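## 4. The open-day demonstration

### 4.1 Setting and visitors

The Wudar handling cell was shown to the public during the January open day at the Midtbø site. The cell had until then been used only by project staff, and the planning software (Pemirlow) had been run only with trained operators present. The open day was treated as a field trial in its own right. Visitors entered in groups of up to 16 and stood behind a rail on the long side of the cell. In all, 77 visitors agreed to fill in the short form described in Section 4.4.

Each group saw the same programme: a spoken introduction, two bag-handling runs, and a period for questions during which the arm was held still. The order of the two runs was swapped between groups. No group was allowed to touch the arm.

### 4.2 Task

The task was to take hold of a resealable plastic bag near one end of its seal and draw the gripper along towards the other end. Clear bags were chosen on purpose. They are hard for depth sensing, and earlier work at Wiria with opaque pouches had left open how far the same grasp planner would carry over. The planner had been tuned beforehand on 3,000 logged grasps, none of which involved fruit.

Bags were filled by hand between runs. The filling was not kept constant across the day, as visitors were invited to choose what went in. This makes comparison between groups weaker than we would like, and the results in Section 5 are therefore given per run and not per group.

### 4.3 Procedure

Before each run the operator laid the bag on the table, checked that the cell was clear and started the program from the desk. The arm then approached from its rest position. A run was stopped if the bag left the marked working area held in software, or if the operator judged that the filling might be crushed. Of the runs attempted, 54 were kept for analysis. The remainder were left out owing to late starts or a visitor leaning over the rail.

Figure 3 gives a view of the grasp at the seal.
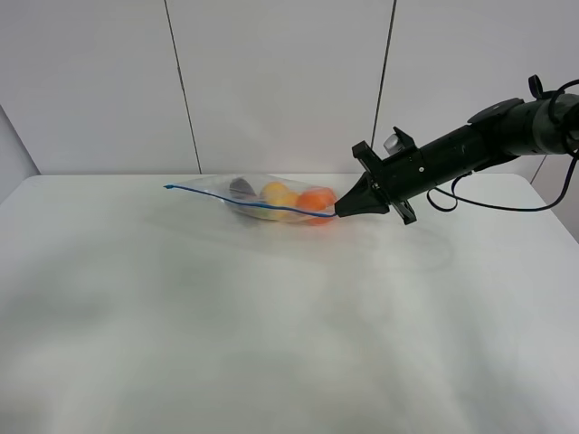 *Page last changed: November 15, 2020*

**Figure 3.** Gripper closed on the blue zipper strip at the right end of the bag. The orange fruit lies next to the pinched plastic, with a yellow fruit and a dark purple item further along; the left part of the bag is flat and empty.

A full end of the bag gives the fingers little slack film to work with, and the planner makes no allowance for this. The grasp point is computed from the seal line alone. Visitors raised the matter more than once, usually by asking whether the arm could feel the fruit. The version of the software used on the open day had no model of the contents.

### 4.4 Visitor form

The form asked three things: whether the aim of the task was clear, whether the speed of the arm seemed suitable, and what the visitor would change. Answers to the third were grouped by two of the project staff working apart. Where their groupings differed, the answer was placed under "other". The wording of the form is given in Appendix B.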